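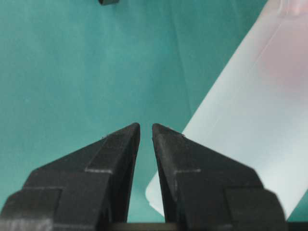 4. Timetable Changes and Missed Clinic Appointments

4.1 Setting

The study area covers four towns served by a single bus operator. Ukport is the largest and holds the only outpatient clinic offering a full weekly schedule. Tisstead and Ambaye lie inland on the same trunk road, and Vondosham sits at the end of a branch line that meets the trunk road at Tisstead. Before the timetable change in June, a rider from Vondosham could reach the clinic without changing buses. Under the new timetable, the same trip requires a transfer at Tisstead on all but the first morning departure.

The change was made to reduce late running on the trunk road. It was not designed with medical travel in mind, and the published notice did not mention the clinic. This makes the change useful for our purposes. Residents had little reason to move their appointments in advance, and the clinic made no change to its own hours or to its reminder letters during the study period.

4.2 Sample and data

We mailed a travel questionnaire to 300 households drawn from the clinic's patient list, in equal shares across the four towns. The overall response rate was 83 percent. Response was lowest in Ukport, where many patients walk to the clinic and may have felt that questions on bus travel did not concern them. We keep the Ukport households in the analysis as a comparison group, as their access to the clinic was not affected by the new timetable.

Questionnaire answers were matched to appointment records with the written consent of the patient. An appointment is treated as missed if the patient did not attend and did not call before the scheduled time. Late arrivals who were still seen by staff are treated as attended. The clinic's older records do not separate late arrivals from on-time arrivals, and we therefore cannot say whether lateness rose along with missed visits. The extract used in this section was closed on 22 August 2026.

Households with a car present a difficulty. In Tisstead and Ambaye, many respondents who reported owning a car also reported traveling to the clinic by bus, usually when another member of the household needed the car for work. We classify households by the mode used for the most recent appointment and do not use car ownership for this purpose. The results under the other classification are weaker but have the same sign.

4.3 Results

The rise in missed appointments is concentrated in Vondosham. Among bus users there, those with an appointment before noon were more likely to miss it after the change than before, and the difference remains when age and type of visit are held constant. For afternoon appointments the estimate is small and its confidence interval includes zero. In Ambaye, where the direct service was kept but the departure times moved, we find no change in either part of the day.

Transfer time appears to matter more than total travel time. The scheduled wait at Tisstead varies by departure and reaches up to 44 minutes in the late morning. Missed appointments rose most for patients whose trip included one of the longer waits, even where the full journey was no longer than it had been under the old timetable. Comments written on the questionnaires point the same way. Several older respondents described the wait at Tisstead as the hardest part of the trip, and a number said they would sooner ask a neighbor for a ride than change buses in poor weather.

The type of visit also plays a part. Follow-up visits were missed more often than first visits in every town, both before and after the change. In Vondosham the gap between the two widened. Patients may regard a follow-up as less urgent and be less willing to accept a harder trip in order to attend it. The records do not give the reason for non-attendance, and we offer this reading with caution.

4.4 Sensitivity

Three checks were made. First, we dropped all patients aged 50 or under, who form a small share of morning bus users. The main estimate for Vondosham grew slightly. Second, we removed appointments that fell on public holidays, when a reduced service runs, and the results were close to unchanged. Third, we assigned a false change date earlier in the year and repeated the full analysis. No effect was found at the false date in any town.

A remaining concern is that patients who found the new timetable most difficult may have stopped booking appointments altogether. Such patients would not appear in our records as having missed a visit, and our estimates would then understate the effect. The clinic's booking totals for Vondosham fell during the summer, but they had also fallen in earlier summers, and the series is too short to separate the two patterns.

4.5 Relation to scheduling practice

The clinic at present assigns morning or afternoon appointments in the order in which requests are received. It does not ask how the patient expects to travel. A simple question at the time of booking would allow staff to offer Vondosham patients an appointment that matches either the first morning departure or an afternoon service with a short wait. The cost of asking would be low, although it would place some added work on the front desk during its busiest hours. Whether the operator could hold the branch bus at Tisstead when the trunk service runs late is a separate matter and is taken up in Section 5.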